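4.2 Rehearsal habits in the Gasach youth wind bands

When we first wrote to the bands in and near Gasach, we had rather expected to hear back from two or three of them, and we were delighted when so many bandleaders (and quite a few parents!) took the trouble to reply. In the end we gathered 352 practice diaries, kept between them by players from 19 bands, and it is these diaries that we lean on in this section.

The entries vary a good deal in length and in spirit. Players at Urkard tended to write down every scale they had played, whereas those at Juvero were more inclined to tell us how they had felt about the slow movement, and we have tried to be fair to both ways of keeping a diary. Of the 2092 entries, 1073 mention playing together with at least one other person at home, most often a brother or sister, and this was a good deal more than the earlier Gape survey had led us to hope for. 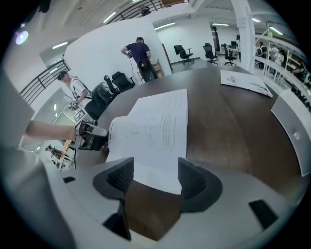 Figure 3. Open booklet and a separate printed sheet on a wooden table.

One bandleader at Juvero wrote back that home duets had done more for her clarinets' tuning than any warm-up she had ever set, though she wondered whether the keener families were simply more likely to fill in a diary. We share that worry, and come back to it in Section 5, where the bands are compared by age of player.

Shares: 19 | Comments: 0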